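Long-term travel help: Food and daily costs

Eating cheaply for two months in one town without a proper kitchen - what works?

Asked by slowbus_6
Viewed 1133 times

I'm going to be staying in Gada for two months from March. The room is cheap and I've already agreed to take it, so please don't tell me to find a different one. It has a kettle, a small fridge with no freezer part, and a sink. No hob, and the landlady has said no to camping stoves and hotplates, which is fair enough.

On past trips I've eaten out for nearly every meal and it has been the thing that sends me home early. This time I want to keep food to 70 a week in local money. I'm told a set lunch costs 6, so eating out twice a day would put me over before I've had breakfast or a coffee.

I don't mind eating the same thing several days running. I do mind feeling ill, and I would like something other than bread. I eat meat and fish. I can carry a few things with me but my bag is already full, so not much.

What do people buy, and is there anything I should bring from home?

Answer 1 (accepted)

I did ten weeks in Gada in a room very like yours, with a kettle and a fridge that froze anything touching the back wall. 70 is enough if you have one set lunch every other day and feed yourself for the rest.

Get the lunch at one of the places behind the bus yard, not the ones on the square. The price is the same but the portions are bigger and it nearly always comes with soup. Go before one o'clock. After that they run out of the stew and you get an omelette.

For the room, I bought these most weeks:

Oats, a big bag. Leave them in milk overnight in the fridge.
Couscous. Pour on water from the kettle, put a plate over the top, leave it six minutes. Fine noodles work the same way.
Tinned chickpeas and tinned fish. The Ondik sardines are the cheap ones and they're fine.
Tomatoes, cucumbers, onions and whatever fruit is in season, from the morning market.
Hard cheese, because it survives a bad fridge better than anything else.
Eggs, ready boiled. A woman sells them at the market gate.

The supermarket is Finar, up the hill past the clinic. It's cheaper than the small shops for anything in a tin or a packet and dearer for vegetables. They mark down bread and cooked chicken some 20 minutes before closing. If you buy the chicken, eat it that night.
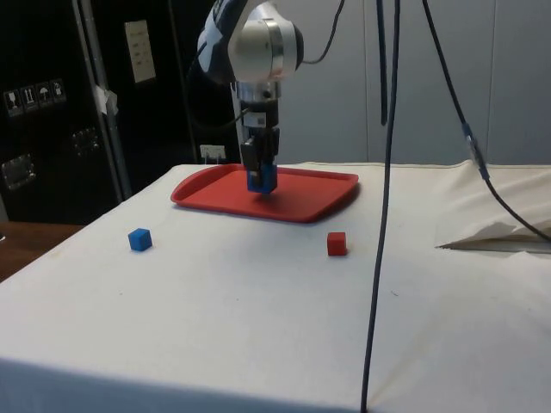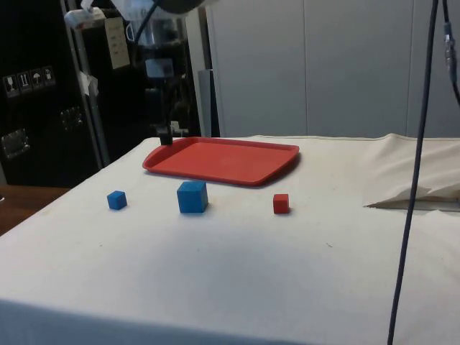

The other thing is having somewhere to eat it. I got fed up with sitting on the bed with a bowl on my knees and crumbs in the sheets, so by the second week I was eating at the windowsill instead. I also kept everything dry in one box with a lid, as there were ants as soon as it got warm. Sugar and dried fruit went in the fridge for the same reason.

From home I would bring a sharp knife with a cover (not in your hand luggage), a tin opener, one deep bowl with a lid and a proper spoon. The tin openers sold locally lasted me about three tins each. I carried a small bottle of oil the first time and it leaked, so buy that there.

Don't buy for a whole week in one go. I threw away a lot in the first fortnight - mostly salad and half-used yoghurt. Every two days is better with a fridge that size.

Comment from slowbus_6: Thanks, very useful. Is the tap water all right for the couscous if it's been boiled?

Comment from the answerer: I boiled it and had no trouble, but I bought the big bottles for drinking. You can return the empties at Finar and get a bit back.

Answer 2

Bring a wide-necked food flask. I've got a Voß one, quite old now, and it cooks rice if you warm it first. Fill it with boiling water, leave five minutes, tip that out, put in the rice and fresh boiling water, screw down tight and leave it for an hour and a half or so. Red lentils work too, if you split the time and change the water halfway. Don't try it with dried kidney beans, they need proper boiling and will make you ill.

It takes up room in the bag but you can pack socks inside it.

I wouldn't bother with the marked-down chicken.

Answer 3

Ask the landlady if you can use her kitchen once a week. I've done this in lots of places and they usually say yes if you offer a bit of money or cook enough for them as well. Never been to Gada though, so can't help with the shops.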